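From: Marlies Kuster
To: bench-automation list
Date: 17 Nov 2020
Subject: Re: [bench-automation] Second arm, wrist cameras, and the February order

Ingeborg Hollenstein wrote:

> Before I sign anything for the second arm I need the Nemen quote split
> into what we must buy now and what can slide into next year. The total
> I was given at the planning meeting does not match the one in the
> spreadsheet, and I can't tell whether freight to Drondstead is in it.
>
> Also, do we need new fingers at all? The ones on the first arm look
> fine to me from across the room. And why are test blocks a budget line?
>
> Ingeborg

Answers in order, with the fingers at more length.

The spreadsheet is right and the meeting figure is wrong. The figure read out at the meeting left off the mounting plate and the second controller cable. The corrected Nemen quote for the end-of-arm package is $3,572 before tax. It covers the wrist camera, bracket, gripper body, one set of fingers, plate and both cables. Freight to Drondstead is a separate line at $143. The arm itself is on the capital request and isn't part of either number.

Split as requested:

Must be in the February order
 Gripper body, plate, both cables
 Wrist camera and bracket
 One set of fingers for the new arm

Can slide
 Spare fingers for the first arm
 Second camera for the fixed overhead mount
 Lockable cart for the controller

I would resist sliding the wrist camera. Marti offers a cheaper bracket that takes a camera we already have in the cupboard, but it puts the lens farther off the gripper axis, and we would be keeping two calibrations going for what is supposed to be the same cell. The saving disappears in staff time the first week somebody loads the wrong file.

On the fingers. The view we work from on the single-block task is this one: 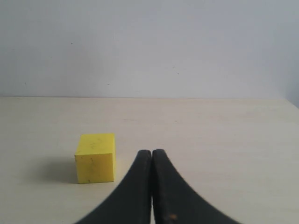
Wrist camera, gripper at the table with the yellow block to its left.

Two points from it bear on the order. First, the fingers take up a good deal of the lower part of the view. Any change in finger profile changes what the camera can see of the table, so if we buy a different shape for the second arm we can't pool its recordings with the first arm's without some checking. I want the same curved black profile on both. Brotel lists a straight finger that is cheaper and stocked locally, and I have left it off the comparison for that reason.

Second, there is a small orange-brown spot low on the right finger and some faint brownish discolouration along its inner edge. It could be wear or it could be residue, and I can't say which from the camera. I'll take the fingers off at the next service and check the contact faces properly. Until then I'm content to leave the spare set in the "can slide" column. If the faces turn out to be worn, it moves up, and you will hear from me before the order closes.

Test blocks are a budget line because we replace them as a set. The yellow one is smudged and scuffed and its corners are rounding off. That is tolerable for pick practice but not for the repeatability runs, where we want an edge we can measure against. I have put down $100 for a fresh set. The old ones stay in use for practice.

Things not in the quote that will land on us anyway:

 – Table. The second arm needs its own, same height, same pale top. Facilities has said they can supply one from storage but has not confirmed the load rating. If they can't, the allowance I'd suggest is $1,000, and that is my guess and has no quote behind it.

 – Lighting. Light on the present table comes mainly from one side and the block throws a soft shadow the other way. The second position is on the opposite side of the bay and the shadows will fall differently. I'd like to try it with the existing lamps before asking for more.

 – Power. One more circuit. The electrician's estimate goes to Building Services and doesn't touch our centre's budget code.

Nemen will hold the price until the end of February. They want the purchase order number on the drawing as well as on the form – last time we left it off the drawing and the package sat at their dock.

What I need from you is a yes or no on the same-profile fingers, and the cost code for freight. The code on the old form has been closed.

Anyone else on the list who has run the Marti bracket with two arms on a shared calibration, I would be glad to see your numbers, good or bad.

Marlies Kuster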